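3. 연구 방법 및 결과

3.1 조사 대상과 자료 수집

본 연구는 반려동물 돌봄을 조건으로 타인의 주택에 단기 체류하는 이른바 하우스시팅 계약에서 집주인과 체류자 사이의 신뢰가 어떠한 절차를 통해 형성되는지를 검토하였다. 분석 자료는 중개 플랫폼 Curnonik과 Salorel에 게시된 체류자 모집 공고 436건이며, 동일한 집주인이 조건을 바꾸지 않고 재게시한 공고는 한 건으로 처리하였다. 이 가운데 체류 종료 후 양측이 모두 후기를 남긴 사례의 집주인에게 면담을 요청하였고, 59명이 이에 응하였다. 면담은 화상으로 진행되었으며, 응답자가 동의한 경우에 한하여 녹취하였다.

공고문은 동물의 종류와 연령, 투약 여부, 산책 횟수, 체류 기간, 침실과 침구의 제공 범위, 퇴실 시 정리 의무의 여섯 항목으로 부호화하였다. 부호화는 연구자 두 명이 독립적으로 수행하였고, 판정이 일치하지 않는 항목은 원문을 다시 대조하여 합의로 결정하였다. 침구 관련 조항은 예비 분석 단계에서 별도 항목으로 분리되었다. 체류자용 침구를 집주인이 준비하는지, 퇴실 당일 세탁까지 체류자가 맡는지에 대한 기재가 공고마다 크게 달랐기 때문이다.
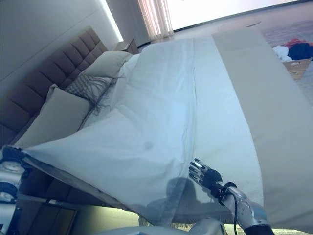
그림 3. 침대 위에 펼쳐진 흰색 이불과 들어 올려진 모서리

3.2 동물 돌봄 조건의 구체성

공고의 구체성은 동물의 연령과 뚜렷한 관련을 보였다. 노령묘나 만성 질환이 있는 개를 둔 집주인은 급여 시각과 투약 방법을 문단 단위로 서술한 반면, 어린 개를 둔 집주인은 활동량과 혼자 두어도 되는 시간의 상한을 적는 데 그치는 경우가 많았다. 면담에서 한 응답자는 “약을 먹이는 순서보다 고양이가 숨는 장소를 먼저 알려 주어야 한다”고 진술하였다. 이러한 정보는 공고문에 거의 나타나지 않고 사전 통화나 인수인계 당일의 구두 설명으로 전달되었다.

아동을 동반한 가족 체류자에 대한 태도는 일률적이지 않았다. Salorel의 공고는 동반 가능 여부를 필수 입력란으로 두고 있으나, Curnonik에서는 자유 서술에 맡겨져 있어 명시하지 않은 공고가 상당수였다. 면담 응답자 중 12명은 가족 체류자를 오히려 선호한다고 답하였으며, 집에 사람이 머무는 시간이 길다는 점을 그 이유로 들었다.

3.3 체류 기간과 인수인계

체류 기간이 3주를 넘는 공고에서는 사전 방문을 요구하는 비율이 높아졌다. 사전 방문은 대체로 체류자가 동물과 함께 산책하거나 한 차례 먹이를 주는 방식으로 이루어졌고, 집주인은 이를 자격 심사보다는 동물의 적응 과정으로 이해하고 있었다. 1월에 시작되는 체류의 경우에는 난방 조절과 수도 동파 예방에 관한 지시가 돌봄 지침과 한 문서에 섞여 있어, 체류자가 우선순위를 파악하기 어렵다는 지적이 후기에서 반복되었다.

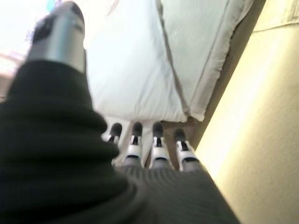 Nevzat Tatlı

3.4 논의

이상의 결과는 Şimşekoğlu 지역의 사례를 다룬 저자의 선행 조사와 부분적으로 일치한다. 선행 조사에서도 분쟁의 다수는 동물의 건강 문제가 아니라 퇴실 상태에 대한 기대 차이에서 발생하였다. 다만 본 자료에서는 정리 의무를 항목별로 적은 공고일수록 후기의 어조가 온건하였으며, 이는 선행 조사에서 확인되지 않은 경향이다.

해석에는 제한이 따른다. 후기를 남기지 않은 당사자는 면담 대상에서 제외되었으므로 만족도가 낮은 사례가 과소 대표되었을 가능성이 있다. 또한 Irkport에 소재한 주택의 공고는 두 플랫폼에 중복 게시된 경우가 있어, 주소가 공개되지 않은 공고에서는 중복 여부를 완전히 가려낼 수 없었다. 체류자 측 면담은 별도의 조사로 진행 중이며, 본 절의 분석에는 포함하지 않았다.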